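4. Preparing the cell for an open day

Use this section when visitors will watch the two-arm cell at work. It assumes that the Drumen controller is installed and that both arms passed the check in section 3.

4.1 Before the doors open

1. Switch on the controller and wait until the status line shows READY.

2. Load program 349. It is the visitor program and it runs at 22 percent of full speed.

3. Put the tray on the table, inside the reach of the arms. Lay the tape measure in the tray on its side, with the round face up.

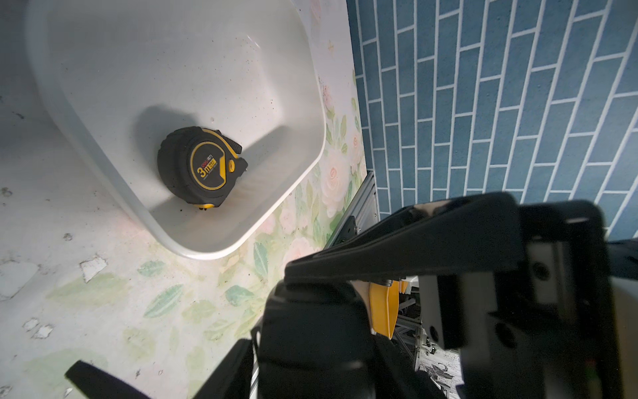 Gezer wrote to us after their own open day that 22 percent looked too slow to the visitors, and they asked if it can be raised. Please do not raise it. At a higher speed people step back and they cannot follow the grip.

4. Run the program once without visitors. Keep one hand near the stop button.

Note: The log keeps the last 1000 cycles. Save it before the open day if you need the older ones.

4.2 During the demonstration

CAUTION: Visitors must stay behind the floor line during all movement – also when the arms are only going to the home position.

1. Tell the visitors that the arms will move, then press START.

2. When both grippers come together over the middle of the table, do not reach in to correct an object. Press PAUSE first and wait for the tone.

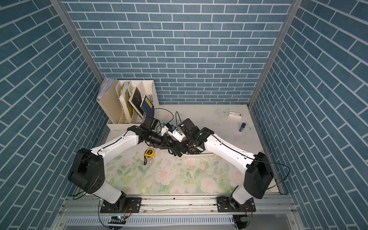
3. If a visitor wants to try the hand controls, select GUEST mode. Only one person at a time may use them.

4. Between two groups, let the arms rest for nearly five minutes in the home position.

4.3 After the last group

1. Send both arms home and press STOP.

2. Return the controller to the normal program. Kellton cells do not do this by themselves.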